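Search this site
Search
Enter keyword

About Somisari

Somisari is a small lending house for toys and play things. We are in our sixth year. Families, kindergartens and speech therapists come to us, take home a box of things, keep it for 18 days and bring it back. Then they take another box, or the same one again, if the child insists. Children insist very often.

My name is Rosalba Longo and I started Somisari in the back part of a shop that sold sewing machines. I was a kindergarten teacher for a long time before this. English is my third language, so I ask for your patience if a sentence on this page walks a little strangely. My colleagues offered to correct it and I said thank you, only the spelling please.

How it began

In my kindergarten we had one cupboard with toys and the cupboard was always too full and always boring. The children knew every piece. When a new thing came in, even a wooden spoon from my own kitchen, there was a small celebration. So I began to exchange things with the teacher of another group. She gave me her animals for some weeks, I gave her my play kitchen. It cost us nothing and the children were happy twice.

From this came the idea of a lending house. The first collection was 50 pieces, most of them from my family and from neighbors whose children were already grown. I wrote each one in a school notebook with a green cover. We still have the notebook, but now the list is on a computer and it has more than 300 entries. Not all entries are toys. Some are puzzles with a missing part, which we keep for the part.

What we lend

We have three sorts of boxes. The Drernis box is for the smallest children and contains only large, soft or washable things. The Haslinger box is for building and sorting. The Ovent box is the one which people ask for most, and it is also the one hardest to explain, so I will try.

An Ovent box is a mixed box. We do not put things in it by theme. A child who gets a farm set plays farm, and this is good, but a child who gets a cow, a ladle and a piece of railway must first invent a reason why they are together. Speech therapists like this very much. They told me that a child who does not want to answer questions will often explain to you, at length, why the cow needs the ladle.

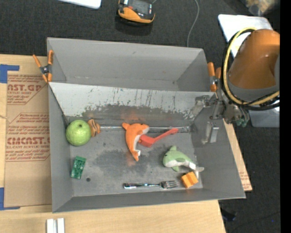
The mixing of an Ovent box begins in a gray bin on the table, and I am a little proud of this part of our work. Every piece passes through a bin before it goes into a box or back on the shelf, and while the pieces lie together one starts to see stories. Two plush dolphins, one orange and one pale green, are already a family or two rivals. Put a green apple near them and a fork, and somebody is having dinner — but who eats the apple with a fork? My adult visitors usually begin to talk about it before they notice. We keep the mixture small, because a child with too many things in front of him looks at all of them and plays with none.

The bins themselves are not beautiful. The divider in the middle gets scratched, the floor gets stains, and I have been asked more than once why we do not buy new ones. A bin is a working tool, like a baking tray. I prefer to spend the money on plush animals.

How we sort

When a box comes back, one of us empties it and checks the pieces against the list. Soft animals are looked at along the seams and around the eyes. Plastic utensils and blocks are washed by hand with mild soap. Metal cutlery is lent only in boxes for children from four years, and only with the agreement of the parent or the therapist. Small pieces never go in a Drernis box, and here we make no exception, also not for very nice grandmothers.

We leave the sewn tags on the plush toys. Many parents ask us to cut them off. But the tag tells us how the animal may be washed, and besides this, there are children who love the tag more than the animal. One boy carried a rabbit for the whole loan time by its tag only, and when he gave it back he kissed the tag.

If a piece is lost, please tell us and do not be ashamed. We ask for a replacement of similar kind, and it does not have to be the same. Some of our best things came to us in this way. Our Haslinger boxes would be very dull if no family had ever lost a block and sent us something else.

Who we are

Besides me there are two colleagues on the payroll and a student who helps us during the summer. We are not a charity and we are not a big company. We live from the yearly fee of our families and from contracts with 23 kindergartens and practices in the region. The fee is the same for everyone, and who cannot pay it can speak with me in private. I will find a way and it stays between us.

Visiting

You can come and look without becoming a member. Children may touch everything on the low shelves. The things on the sorting table are for looking — I know this is hard, and we will say it kindly the first time and the second time also.

If you want to give us toys, please write before you come and tell us what they are. We take animals, vehicles, blocks and play food with pleasure. We cannot take anything that needs batteries, and no plush toy that is bigger than the child who will carry it.

This page was last changed on August 3, 2020.

Shared 18 times
2 comments

Related pages
What is in a Drernis box?
Washing plush animals at home
Ovent boxes for speech practices: how to order
Lost a piece? What to do
Changed opening hours in August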